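Wrist cams and snack packets: keep the messy episodes or bin them?
Posted by skutis_bench, 9 Nov 2025

Hi all, I'm gathering teleop demos for a two-armed packet sorting job (snacks and instant noodles into plastic baskets) and I'm stuck on what to keep. These are wrist views, all from the same place.
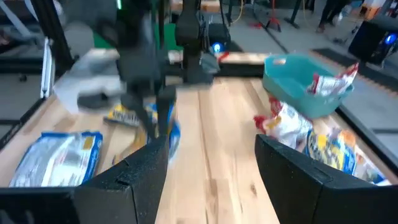
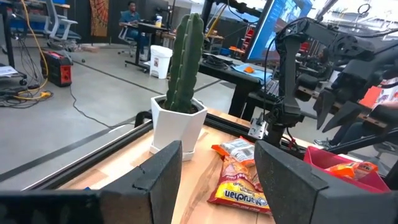
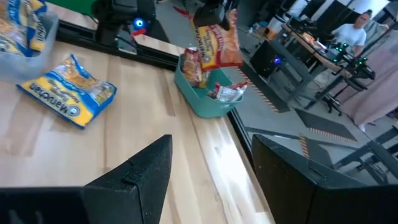 We've got 731 episodes so far, saved in Dudutik format, and I reckon up to 79 of them have a fumble in there somewhere, like a dropped packet or a second go at a grasp. My instinct was to chuck the lot. But then I watched a few back and some of the recoveries are lovely! Would you keep them? And does motion blur on the other arm matter, or am I fussing over nothing?

plulden_pete
Keep the recoveries, for sure. I threw all mine out on my first go and the policy was hopeless the moment it missed a grasp, it just sort of hovered there looking lost. What I do now is trim the start of the episode so the bad grasp itself isn't in the training data, but the bit from "oh no, it's slipped" onwards stays in. It's fiddly and you'll want a cuppa. If the operator gave up halfway, bin that one.

On the blur, I wouldn't worry unless it's your own gripper tips or the packet you're going for. If those are smeary, shorten your exposure and add more light. And shift your plants and bins about between sessions, or the thing will learn the furniture (ask me how I know).

asante_lab_rat
just collect more. we had 3370 before ours was any good

tomorrow_ish
I'm with the first reply on recoveries, but I'd tag them in the metadata before you trim anything. Then you can train once with and once without and compare the two on the same starting layouts. I hold back 6 layouts that never go near the training set. Also check your wrist streams are in sync with the joint logs, mine were drifting for most of March and I blamed the operators the whole time. Sorry, operators.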